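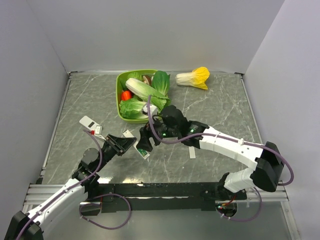
Soup Week, and What to Do With All That Cabbage

13 May 2019

I went in for one napa cabbage. One! And then the greens looked so good that I just kept going, and now there's a lime-green basket crammed with leaves and a yellow cabbage lying next to it because I couldn't face rearranging everything.

Napa is my favorite thing to have in the house. It keeps for ages, it's mild enough for Laurier (who will pick kale out of anything), and you can use the whole head if you think of it as two vegetables. The thick white ribs go in the pot early with the onions. The leafy part goes in right at the end – two minutes, lid on, done.

The ruffled lettuce always gets eaten first at our place. I pull the leaves apart, swish them in a big bowl of cold water, spin them and roll them up in a dish towel in the crisper. The cabbage I leave alone. Don't wash it until you want it!

So, the soup. My neighbor Tsegereda Feyisa gave me the bones of this back in February and I've made it so many times that it's probably a different soup by now. Onion, garlic, a fat piece of ginger, napa ribs, then broth and whatever mushrooms are around. Simmer until the ribs go soft. The dark greens go in next, torn up, then the napa leaves, then a squeeze of lime and more chili than you think. She does hers with barley. I tried it with rice and it drank all the broth overnight, so now I cook the rice on the side.

The yellow cabbage is going to be slaw, I think. I want to try it with sesame oil and a bit of sugar, and maybe some peanuts if Laurier hasn't finished them.

If you have a good way to use up bok choy stems, leave it in the comments. I always end up with a bag of them in the freezer – 17 at last check, and I'm running out of room for the ice cream.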